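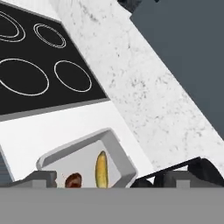
The question of how a household should keep its recipes has occupied me for much of the spring, and I set down my conclusions for readers who have written to ask. My collection stands at 349 recipes, kept on index cards in two tins, and it was begun long before I took any interest in order. A good many of the cards were written for gas, with instructions such as "a low flame under the pan", and these read oddly beside a black glass cooktop with its burner rings marked out in thin white lines. I have left the original wording in place and added a note in pencil.

The cards are now filed by main ingredient. Filing by course was tried for two years and given up, as soups and stews wandered between sections and were seldom found where they had been put. Cakes remain a section of their own.

Each card carries its source at the top right. Where a recipe came from a magazine, the month of issue is given as well. Recipes of unknown origin are marked with a small cross, and I regret to report that there are many crosses.

With regard to materials, the present cards are the Cleremel ruled type, bought in a box of 800. They take ink well and do not curl. The Desjardins cards used previously were heavier, but the ruling was too narrow for ordinary handwriting, and fractions were a particular difficulty. Both sizes fit the older tin. Only the Cleremel fits the newer one – a matter I should have checked before buying it.

Duplicates have been a greater labour than expected. There were six cards for lemon curd, of which four agreed. The two that differed have been kept, clipped together, until they can be tested.

The index itself will be typed in July, and a copy will be placed inside the lid of each tin.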